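Robot Learns to Set the Table, One Fork at a Time

Foltance's two-armed kitchen helper is being taught by people working a matching pair of controls. The people are getting very good at it.

BRENDOW — Anyone who has tried to get a teenager to lay out the silverware will have some sympathy for the staff at Foltance, a small automation firm that has spent most of this spring trying to get the same result from a machine. The machine doesn't roll its eyes. It also doesn't know what a fork is for, and so far it has shown no interest in finding out on its own.

The company's answer is to do the job for it, over and over, until something sticks. An operator holds a pair of handles, the robot's arms copy whatever the operator's arms do, and the whole performance is recorded. Foltance calls the project Irnusden, a name it declined to explain.

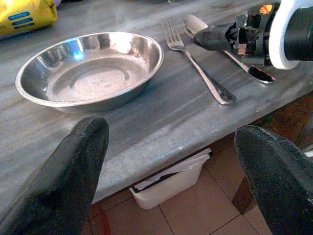
The view from the wrist, with a fork and a spoon beside the steel dish. 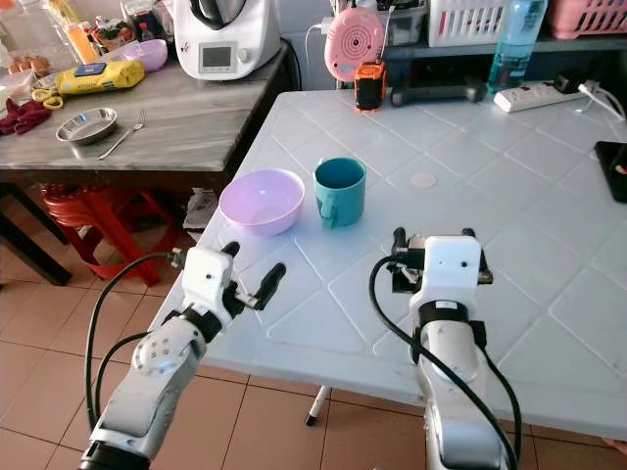
Both grippers at the white table, where the purple bowl and the mug are standing. 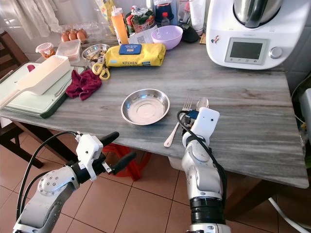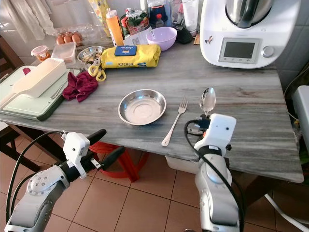

By a Fodor staff writer
May 28, 2023

The assignment on the gray table sounds like something you would hand a guest who insisted on helping. There is a round steel dish. There is a fork and there is a spoon. The robot is to put the silverware where silverware goes, to the right of the dish, handles toward the diner, and then get its hands out of the way. At the white table the lesson involves a light purple bowl and a teal mug, and the mug has a handle, which in this line of work counts as an advanced topic.

Each run begins with an operator taking hold of the controls and ends with a tap on a foot pedal. In between comes a stretch of very slow, very careful reaching. People who are new to the controls tend to hold their breath. The company has asked them not to.

The trouble is mostly with the spoon. A spoon lies low and shiny on a hard top, and a gripper coming down on the handle has to be at the right height and the right angle at the same time. Too high and the fingers close on air. Too low and they press on the table, and a complaint appears on the operator's monitor. A person solves this by sliding the spoon to the edge or rocking it up with a fingertip, and does so without giving it a thought. The operators have had to start giving it a thought.

They have also had to agree on how to do it. In the first week, according to the company, every operator had a private method. One picked up the fork by the middle, another by the end, and a third liked to nudge it into place without lifting it at all. A robot that studies all three methods equally is liable to try all three at once, and the early results are remembered around the office with some affection. There is now a house style: lift near the middle, pause, turn the wrist, set down, let go, back away. It is printed on a card, and new operators get the card before they get a desk.

By the company's own tally, 345 runs have been recorded so far against a goal of 300, which would be cause for cake if all of them were any good. After review, 296 were kept. The rest went out for the usual reasons: a dropped spoon, a bumped dish, a sneeze. The sneeze was reportedly spectacular. Four more good runs will bring the count up to the goal, and the company said it was in no hurry, as the next goal has already been set and it is a bigger one.

A visitor might expect a laboratory with bare walls and a bare bench. The Brendow room looks more like a kitchen where somebody was called to the phone halfway through lunch. There are eggs in a clear plastic tray, a squeeze bottle, a pair of scissors with yellow handles, a crumpled dark red cloth and a big countertop cooking machine with a steel mixing bowl on top. Foltance says it wants the clutter. A robot that can only find a fork on a spotless table will be of limited use to anyone with a family, and the firm would like to sell to people with families.

The clutter does get moved from one session to the next, so that the robot won't conclude that a fork is whatever is lying in front of the cloth. Machines of this sort are famous for learning the wrong lesson with great confidence — a trait the company insists it has also seen in management.

How does the student do when left to itself? It depends on the day. In a short trial without an operator earlier this month, the robot picked up the fork on its first try, carried it to the correct side of the dish, and held it there. It went on holding it. After a time an employee walked over and pressed stop. The likely cause, the company said, was the pause in the house style, which the robot had taken to heart. The card has been revised.

An operator's shift at the handles runs up to eight hours, with breaks, and the job listing asks for patience and a steady hand. It doesn't ask for any background in engineering, and the current crew has come mostly from other trades, including dental work and cake decorating. The decorators are said to be the ones to beat. Some operators report that they have become fussy about place settings at home, and at least one household has requested that it stop.

Foltance plans a public showing in October, with a full place setting and, if things go well, a napkin. The napkin is considered optimistic. Folding is handled by a separate group down the hall, which has asked for more time.

Visitors to the October event will be able to try the controls themselves. Runs made by the public will not be added to the collection.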